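Section 6: Connecting the Timska Water Softener to the Drain

Read this section through before you open the fittings bag. You need the drain hose, two hose clamps, the elbow and a flat screwdriver. The main water valve must be closed and the bypass lever must point to BYPASS.

CAUTION: Do not connect the drain hose straight into a sewer pipe. Leave an air gap of at least 2 inches between the end of the hose and the drain opening. Your local code may ask for more.

1. Push the elbow into the drain port on the back of the valve head until it clicks.
2. Slide a hose clamp over one end of the drain hose.
3. Push the hose over the barbed end of the elbow as far as it will go.
4. Move the clamp up to the elbow and tighten it. Stop when the hose no longer turns by hand.

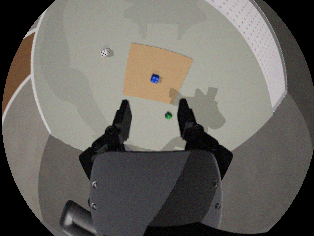 5. Run the hose to a floor drain, laundry sink or standpipe. The hose may rise no more than 6 feet above the floor.
6. Fasten the free end with the second clamp or a strap. Water leaves the hose under pressure during a rinse and a loose end will whip.

Note: The hose supplied is 18 feet long. Cut off what you don't need - a coiled hose slows the rinse and can leave salt in the resin. If the drain is farther away, order the long hose kit from your dealer.

The overflow fitting on the side of the salt tank needs its own hose. Do not join it to the drain hose with a tee. The overflow has no pressure behind it, so its hose must run downhill all the way.

7. Open the main water valve a quarter turn and move the bypass lever slowly to SERVICE.
8. Wait until the sound of moving air stops, then open the main valve fully.
9. Check the elbow and both clamps for drips. Check again after the first rinse.

Setting the rinse time is covered in Section 7. The factory setting is 2 a.m., when most households are not using water. Homes with a night shift worker may want to move it.
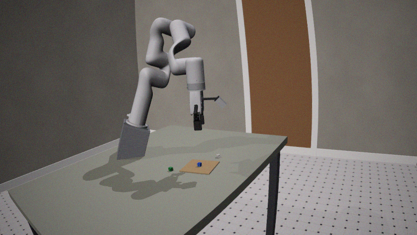

Kurnville, November

Changes to this section

The hose clamps are now metal. Units packed before this change have plastic clamps, which are pressed shut with pliers and can't be used twice. Both types fit the same hose.

Step 7 used to call for a half turn. Installers reported cloudy water from resin being stirred up, and a quarter turn is now the instruction for all Timska models. The Tatov cabinet model follows the same steps, but its drain port is on the left side and no elbow is needed.

Text revised by Elínborg Bech. Checked by Kári Laxdal, installer training.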